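Moved the machine out of the bathroom in April and have now had enough time with it in the new spot to write the notes I said I would write. Marisa Villa asked for them twice, as she is about to do the same thing in her unit at Udcombe, and I would sooner type it once than explain it over the phone again.

## Where things stood

The old arrangement was a top loader wedged beside the bath. It drained into the bath. The lid opened against the towel rail, so it never opened fully, and anything heavy had to be dragged up and over the rim at an angle. There was no flat surface within reach. Clean washing went on the floor, or on the edge of the basin, or around my neck.

The replacement is a front loader. I will not go through the whole comparison here. The short version is that a front loader gives you a lid-free top, and the top is the most useful piece of bench in a small laundry. I had underrated this when I was reading spec sheets and comparing litres per cycle.

## Level first

Do the levelling before anything else. Mine took three goes.

First go, I set the feet by eye with a short spirit level on the top, front to back and then side to side. It read fine. The machine walked on the first spin anyway. The level was fine and the load was not: one foot was barely touching. A level will not tell you that. Push down on each corner in turn with the flat of your hand, and if a corner gives, wind that foot down until it stops giving.

Second go, I did the corners but left the lock nuts loose. Two weeks later it was walking again.

Third go, corners, level, lock nuts done up against the cabinet with a spanner. It has not moved since. I drew a pencil line on the floor at one foot to check, and the foot is still on the line.

If the floor is tile over timber, as mine is, you will still get some vibration through the joists at full spin. I bought a set of Verko rubber pads and tried them under the feet. They took the edge off the noise in the next room and made no difference that I could detect in the laundry itself. They also made the machine slightly harder to slide out for cleaning. I left them in.

## Hoses

Inlet hose: new washer at each end, hand tight plus a small nip with the pliers. Run a cold cycle empty and sit there with a dry paper towel wrapped around the fitting. If the towel is dry at the end you are done. Check it again the next day.

Drain hose: the hook has to be higher than the water line in the drum or it will siphon. I had mine too low for the first wash and got a machine that filled and drained at the same time until I noticed. It goes over the lip of the tub now and is held with a strap. Do not push the end a long way down into a standpipe. It wants an air gap.

The shop that supplied the hose extension, Soliman, sold me one that was too short and swapped it without any fuss. I mention it only because Marisa asked where I got it.

## Sorting and loading

I used to sort by colour and nothing else. I now sort by how long things take to dry, and then by colour within that. Jeans and towels go together, T-shirts and work shirts go together, and everything synthetic goes in last because it can come straight off the line by lunch. The number of loads is the same. The difference is at the other end, where a whole load comes in at once, with no half-dry hems holding the rest up.

Black things get their own load when there are enough of them. When there are not, they wait. I tried colour-catcher sheets for a while and could not see that they did anything my own patience did not do.

Loading goes one item at a time. I know this sounds fussy. With the top loader I tipped the whole basket in and pushed it down. With a front loader, tipping the basket in gives you a plug of clothes that rolls around as one lump and trips the out-of-balance sensor, and then it stops and redistributes, and stops again, and a short cycle runs well past an hour. Picking each thing up, giving it one shake and putting it in loose takes two minutes.
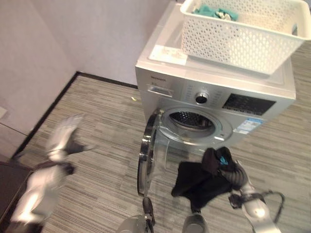

It also means every pocket gets checked. Since I changed over I have pulled out before washing: a USB stick, a bus card, several receipts, a pencil stub and, more times than I will admit, a tissue. The tissue alone justifies the two minutes. Anyone who has picked white lint off a black jumper with tape will agree.

Other points on loading, in no particular order.

- Zips up, buttons undone. Buttons done up strain the buttonholes in the spin.
- Shirts go in the right way out, jeans go in inside out.
- Socks go in first, at the back. If they go in last they end up in the fold of the door seal.
- Fill to where you can still get a hand in flat above the clothes. If you have to push, take something out.
- Nothing with a hooked clasp unless it is in a mesh bag.

## Detergent

Use less. The scoop that comes in the box is sized for a load I have never done. I went down by a third, then by a third again, and the washing came out the same and the rinse water came out clearer. We have soft water here. If yours is hard you will need more than I do, and you should do your own trial.

Powder goes in the drawer, and I pull the whole drawer out and rinse it under the laundry tap when it starts to cake. Most drawers have a tab at the back that you press down while pulling. Check the manual for yours before you use force. While the drawer is out, wipe the roof of the cavity. That is where the black mould starts, and you cannot see it without a torch.

Liquid is easier to measure but leaves a film on the plastic. I stopped using it. Fabric softener I never used, and it is bad for towels in any case.

## The seal and the door

The rubber seal on a front loader needs attention that a top loader does not. After the last load, run a dry cloth around the inside of the fold, all the way round, and pay the most attention to the bottom, where water sits. Hair and grit sit there as well.

Leave the door open between washes. Wide open, if the room allows it. I planned the position of the machine around the door swing for this reason and lost a bit of shelf space by doing so. A shut door on a damp drum will give you a smell inside a week, and the smell gets into the towels. If you have small children or a cat, you need to think about this differently, and I have neither.

A hot empty cycle with a cup of washing soda goes through once a month. The pump filter gets opened at the same time. Put a baking tray under it before you unscrew the cap, and a towel under the tray.

## Running cost

I kept a log for the first stretch, then stopped when it got dull. The power meter I plugged in, a Trurnarura, counts in watt-hours and has a display that can only be read from directly in front. A hot cotton cycle with a full load peaked at 2,000 watts while it was heating and sat far below that for the rest. The cold cycles barely registered next to the fridge.

That was the useful finding. Nearly all of the energy goes into heating water. Dropping from hot to cold does more than any eco button, and for ordinary shirts I cannot tell them apart afterwards. I still wash sheets and tea towels warm.

The old machine used a great deal more water. I have no clean figure for it, as the bath was also draining into the same meter, so I will leave that alone.

## Drying

We have a fold-out line on the south wall and an airer for wet weeks. In winter the spin speed matters more than the wash program. I run the fastest spin for towels and jeans, and drop it for shirts so that the creases do not set. Hang within half an hour of the cycle ending. Past that, the shirts need ironing, and I do not iron.

Shirts go on hangers on the line, top button done up. Towels get a hard snap before pegging, which lifts the pile. Knitted things dry flat on the airer with an old towel underneath.

## Still to do

The tap drips slightly when it is turned off in a hurry, and wants a new valve. The shelf above the tub is 11 mm out of level and the powder box creeps toward the low end. I also want a hook on the wall for mesh bags, at a height where I can reach it with my hands full.

Marisa, your alcove is narrower than mine, so measure it at the skirting and not at chest height. Mine lost 9 mm at the bottom. Allow for the hoses at the back as well. They need more room than the brochure says, and a kinked inlet hose will give you a fill error that looks like a fault in the machine. Bring your own spanner when you pick up the trolley.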